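Stomumgate Makers' Evenings: Progress Report to the Skandden Fund
Prepared by Kolbrún Ásgeirsdóttir, program lead 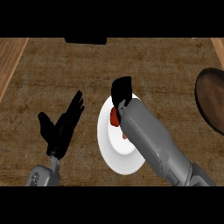 This report covers the period from the start of the grant to 4th June. It follows the headings in the grant agreement, except that I have put the budget notes before the section on publicity, as Ívar Kirkegaard asked for at the last check-in.

Program so far

The grant pays for a series of evenings at the Stomumgate hall where home-based sellers and small craft businesses share one venue and one guest list. Each evening has a class in the kitchen and sales tables in the front room and the side room. We planned nine evenings for the full grant year and have held 7. The remaining 2 are scheduled for September, after the summer closing of the hall.

Total attendance to date is 301. That is a count of visits, so a person who came to three evenings is in there three times. We do not have a good figure for separate guests because the sign-in sheet for the first evening asked only for a first name. The sheet now asks for full name and an email address, and most people fill in both.

The number of sellers who have taken a table at least once is 34. Most of them sell from home: candles, knitwear, soap, jams, cards, small leather goods. A few came from outside the town after seeing the notice at the Akora shop. The sellers pay nothing for their first table and a small fee after that, as set out in the agreement. The fee has not put people off. We had expected some complaints about it and received one, from a seller who thought the first two evenings should be free. I explained the terms and she booked again.

Classes

The kitchen classes have been the main draw. The bread class and the jam class filled up before the flyers went out. The cheese class was slower and ran with empty places. I think the price was part of it, as the ingredients cost more and we passed that on. The sugar work class was canceled when the instructor was sick, and everyone who had paid was given the choice of a refund or a place in a later class. All refunds have been sent.

Our instructor for the fall classes will be from Baldursdóttir, the catering firm that already uses the hall kitchen in the mornings. They know the ovens, and they have offered to leave their large mixer in place for us, which saves renting one. The terms are in writing and a copy is attached to the budget sheet.

Changes from the plan

The agreement described a single shared checkout near the door. We tried this at the first evening and the line ran back into the hallway, with people holding things they had not paid for. From the second evening on, sellers have taken their own payments. This means we no longer have a full record of sales. We now ask each seller to write a total on a slip at the end of the night, and the slips are unsigned. Some sellers leave the slip blank. I know the sales total was one of the items you wanted reported, and what I can give you in the final report will be partial.

The second change is to the layout. The side room was quiet on the first evening because guests did not know it was there. We moved the coffee into it and traffic improved right away. Sellers who had asked not to be put in the side room have stopped asking.

Budget

Spending is within the approved total. Hall rental is on plan. Printing is over, mainly from redoing the flyers after a wrong start time was printed on the first batch. That error was mine. Equipment is under, thanks to the loan of the mixer and folding tables we were able to borrow from the school. I am asking to move the unspent equipment money to printing and to instructor fees. The amounts are on the second tab of the budget sheet. I would need an answer before the fall flyers are ordered.

Publicity

The mailing list is now our best channel. Paper flyers still bring in older guests, and the sellers like having a stack to hand to their own customers. The paid ads online brought in very few people that we could trace, and I stopped them after the third evening. The money left over from the ads was spent on the sign outside the hall, which had been listed as optional in the plan.

Open issues

Parking is short on evenings when the choir is rehearsing next door. We have shared dates with the choir for the fall and there is one clash, which they are trying to move.

The kitchen drain backed up twice. The hall has had it cleared and says the pipe needs replacing. No date has been given for the work. If it happens in the fall we would have to run the class in the front room with cold dishes only.

Two sellers asked about selling homemade liqueur. I told them no, as our permit does not cover alcohol.

Next report

The final report is due after the last evening. It will include the attendance sheets, the sales slips we have, all receipts, and the results of a short survey that will go out to sellers by email. Questions before then can come to me, or to Ívar for anything on the budget sheet.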